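Student project report: Registered address and the newcomer's first months in Parkthorpe

Submitted 2026-03-14

1. Introduction

This project is about one small part of moving to another country: proving where you live. Many foreign students and workers arrive with a visa already in their passport, but they still need a proof of address before they can open a bank account or register with a doctor. I arrived in Parkthorpe in September and had the same difficulty myself.
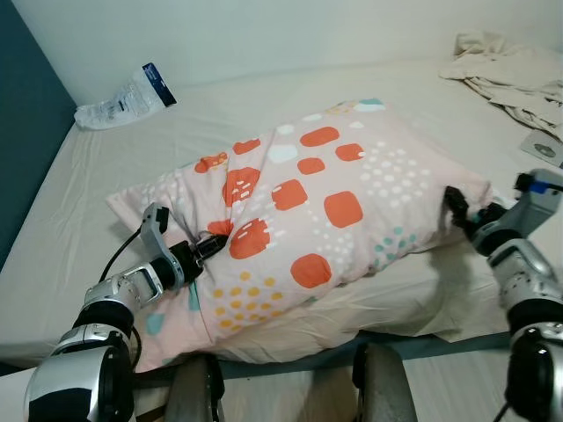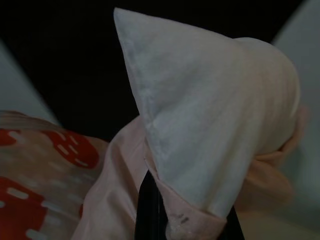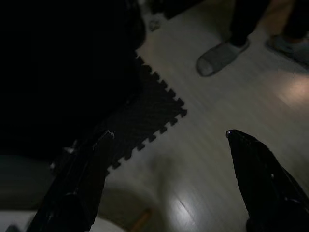 2. Method

I prepared a questionnaire with nine questions and put it in two places, the Wemedov advice office and the Kozłowski language school. In total 200 people answered. I also read the printed guides which both places give to new clients. The answers were anonymous and I did not ask for the visa number or the nationality.

3. Results

The most common problem was the tenancy agreement. In shared houses often only one tenant signs it, so the others have no paper with their name. Some respondents used a letter from the employer, but not every bank accepted it. The second problem was money. Several persons paid a deposit of over 1,000 pounds before they had a local account, and the transfer fees were a surprise for them.

The Wemedov guide explains the tenancy question well, with a sample letter to the landlord. The Kozłowski guide is shorter and does not mention banks.

4. Limits of the work

The questionnaire was only in English, so people with weak English are probably missing. I also had no answers from Trerkton, where the rents are lower and the situation can be different.

5. Suggestions

Both guides should have one page with the list of accepted documents. A landlord's letter should be requested before the arrival, together with the key date.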